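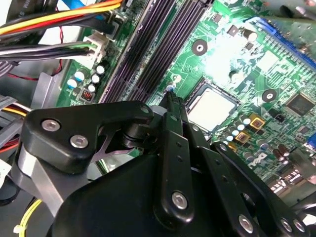
Visit to the Marulanda refurbishing shop, June

Liltell runs its computer refurbishing out of the back half of a former carpet warehouse in Marulanda. Our group from the county reuse network got there at 9:30 and was met by Elvia Bañuelos, who manages the floor. She said the shop takes in 3,000 desktops a year, most of them office machines traded in by schools and clinics.

Intake comes first. Each tower gets a tag, a dust-out with compressed air, and a check for leftover drives. Drives go into a locked cabinet and are handled by a separate crew we did not meet. Machines that fail to start go to the teardown benches, and we spent most of the morning there.

The desktops are opened on their sides so the board lies flat. On the older office models the processor is usually worth saving even when the board is bad. It lifts straight out of the socket once the frame over it is released. Bañuelos said the usual damage is a bent contact, and that it mostly happens when a chip goes back in at a slant. 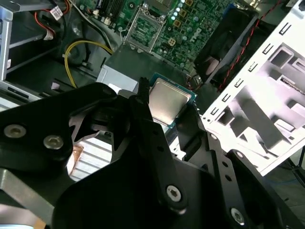 A processor held over an opened Dell desktop.

Saved chips are wiped, sorted by model and kept in trays of 50. The shop sells a tray at a time to Dredari, a repair chain two towns over. Memory is tested on site. Anything too small to resell goes in the board scrap, and the price for that had dropped since our last visit. 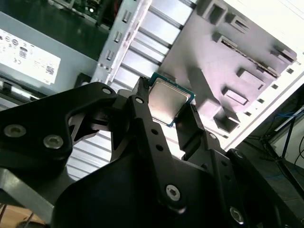

Benches and parts storage

The bench area has 38 bins along the back wall, labeled by part. Screws are kept by thread and no longer by machine, a change Fulgencio Tlapale made last winter. He has worked the benches since the shop opened and says it cut down on the hunting. Power supplies are stacked on the bottom shelf. Each one goes on a load tester for around 2 hours before it can be reused.

I asked how they decide whether a tower is repaired or stripped. Tlapale said he looks at the board first.

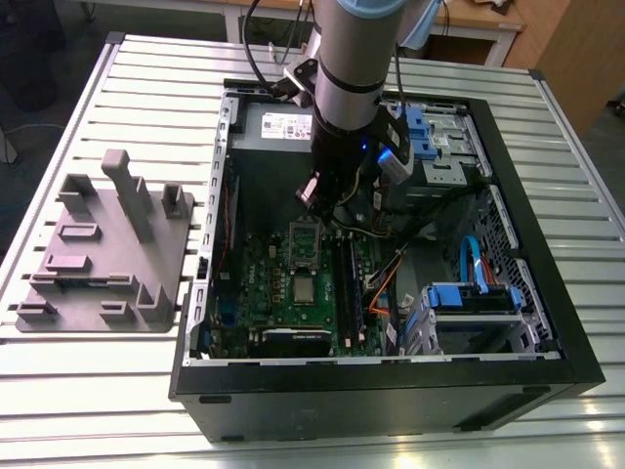 If the board is good, he will put up with a lot of other faults, including a noisy fan or a cracked front panel. If it is bad, the case goes to metal scrap and the parts go to the bins. Graphics cards are pulled either way and tested in a known good machine.

Finished desktops are loaded with the Flarnis inventory software and shelved near the dock. We left at noon. Parking is on the north side, and the door buzzer does not work, so call ahead.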